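Skovthorpe scholarship planner, one uni year on

Posted April 2026

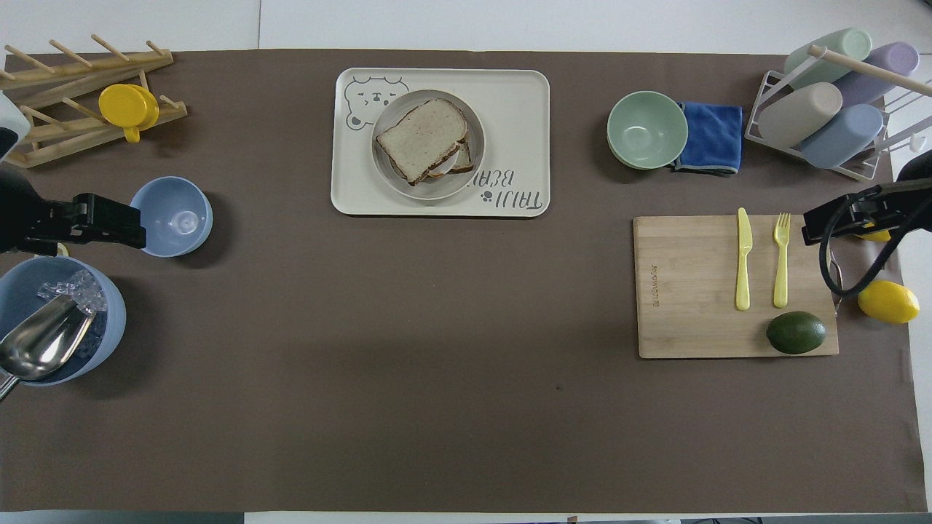 Is a paid planner worth it if you're only going for one or two student awards? I'd say the free version will do you fine, and you should keep your money for printing and a decent coffee.

I was going for a lot more than that. Last August I decided I'd apply for every scholarship, bursary and faculty prize I was remotely eligible for, and I bought the full Skovthorpe kit for $153 – the binder, the wall calendar and a year's login to the website. My tutor, Setsuko Onishi, had recommended it to our whole honours group, and she's usually right about this stuff.

The good bit first. You type in your degree, your year and your marks, and it gives you a list of awards with closing dates. Mine came back with 164, which sounds brilliant until you start reading (loads were for vet science, and I do accounting!). After a long evening of culling I had eight proper ones left. The reminders were spot on, and I loved the referee page, where you keep track of who's writing you a letter and when you last bugged them about it.

The binder I could take or leave. The rings are stiff, the tabs are in a colour I'd call hospital green, and there's no pocket big enough for a certified transcript. I ended up using a plastic sleeve from the newsagent.

My other grumble is the essay section. The prompts are all "describe a time you showed leadership", and the sample answers read like they were written by a bank. A friend uses Trummer, which is cheaper and has better writing help, but its dates were wrong twice while I was looking over her shoulder.

Final tally: four interviews and one faculty prize, so the kit has paid for itself. I've renewed the login and skipped the binder this time. Four stars from me, and they can have the fifth when they fix those rings.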